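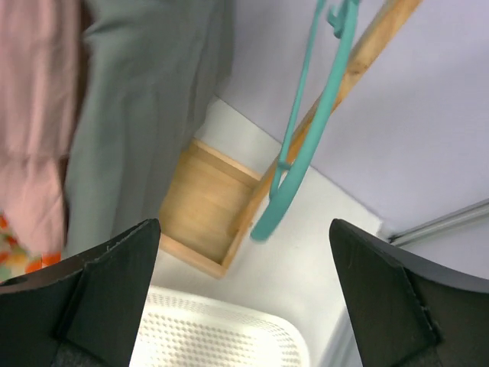 Wouldn't the rail sag once the coats are on it, a reader asked under the last closet post, and would it not be simpler to buy the metal one and be done? The comment was left unnamed and it deserves a longer answer than the one line I typed at the time.

A round wooden rail does sag. The amount depends on the span, the diameter, the species and the load, and of those four the span matters most by a wide margin. Deflection under an even load goes up with the fourth power of the length. Double the span, keep the weight per inch the same, and the middle drops sixteen times as far. Diameter works the other way with the same exponent, so a small increase in thickness buys a lot.

The closet I am redoing is 2000 mm wide on paper. I measured it in August, before painting, and again after, at the back, the front and shoulder height, and the three numbers did not agree. Old walls. If you are cutting a rail to fit between two of them, measure at the height where the rail will sit and nowhere else. I cut the first one to the floor measurement and it is now a very good curtain pole.

For the full width I would not hang a wooden rail without a center bracket. With a bracket in the middle each half is a short span and the sag stops being worth calculating. I bought the brackets from Pradix, the plain open-cup type, where the rod drops in from above. The closed type has to go on before the rod goes up, and in a closet with both side walls finished that means sliding everything in at an angle and scraping the paint. Ask me how I found that out.

The drawback of a center bracket is that hangers do not slide past it. In practice this divides the closet into two zones whether you wanted zones or not. I have shirts on the left and coats on the right, and I have stopped minding.

As for metal: the oval steel tube is stiffer for its size and I have nothing against it. It is louder. Steel hooks on a steel tube ring every time you take out a jacket, and the bedroom shares a wall with this closet. Plastic hangers on wood make almost no sound. Plastic on bare wood also drags a little. I rubbed the top of the rail with a candle stub and that took care of it for now.

Finish: I left the wood bare. Varnish on a rail wears off along the top in a line, and the flakes end up on collars. Sand with 120, then 180, wipe with a damp cloth, let it dry, sand once more with the 180. If there is a knot, turn it to the top, where the wood is in compression — a knot on the underside is where a rod starts to crack.

Hangers. I replaced the mixed pile with one model from Plesholm, in plastic, 20 to a pack. They are thinner at the shoulder than I would like for heavy coats, so the two winter coats stayed on their old broad ones. Before you order any, check the depth of the closet from back wall to door. A hanger needs room on both sides of the rail, and if the rail is set too far back the sleeves rub on the wall. Mine was 205 mm from the back wall when I moved in, which explains the gray line on the paint. It has been moved forward.

Below the hanging space goes storage that can be pulled out with one hand. I use two kinds. Open wooden boxes hold belts, scarves and anything flat, because you can look down and see what is there. Plastic baskets with holes take socks, gym clothes and whatever benefits from some air. Lids are a mistake at this height. A lid becomes a shelf, and then the box under it is never opened again.

The one box I made myself is in light wood, low sides, butt joints, glue and pins. It came out 234 mm deep front to back, which fits the shelf with enough clearance behind it that it does not knock the wall. The other boxes were bought from Van den Broek and are better made than mine. The corners on theirs are finger joints, and they are still square after a year of being dragged by one edge.

So, to the original question. Yes, it would sag without the bracket, and the metal one would be simpler. I would still put up the wood.

Two things remain on the list. The shelf liner from Pudel curls at the front edge and will need either tape or replacing, and I have not decided which. The left end cup is also sitting on a plug in plaster, with no stud behind it. It holds the shirts. I am going to put a backing board there before anything heavier goes on that side, and I will post the measurements when that is done.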